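Tabletop

A tabletop is the flat upper part of a table, carried by legs, a pedestal or a frame. In domestic furniture it is usually made of solid timber, veneered board, glass, stone or laminate. The term also covers tops sold separately for fitting to an existing base, a trade that grew in Australia with flat-pack furniture.

Construction

Solid timber tops are normally made from several boards glued edge to edge. Wood swells and shrinks across the grain with changes in humidity, so the top is fixed to its base with slotted brackets or timber buttons that allow movement. A top 700 mm deep may be joined from as few as four boards. 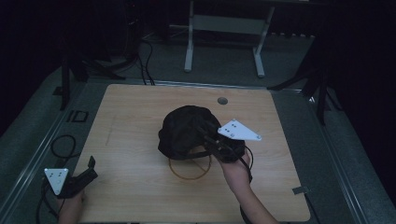 Edges may be left square, bevelled or rounded. Rounded corners are common in schools and child care centres. The furniture maker Fulvio Martinelli, whose Starnstead workshop produced café tables for 12 years, favoured a small radius on the upper edge and a larger one underneath.

Finishes

Oil and wax finishes soak into the surface and can be renewed at home. Polyurethane and lacquer form a film that resists spills but is harder to patch. Pale timbers are often given a clear water-based finish to limit yellowing.

Wear

Light scuffs in a film finish can often be rubbed out with a fine abrasive pad worked along the grain. White rings are caused by moisture trapped in the finish, while dark rings indicate that it has reached the timber. Deep scratches usually call for sanding and recoating. 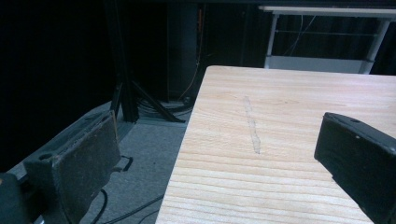

Pale wood surface with a light streak across the grain.

See also

Benchtop
Trestle table
Wood finishing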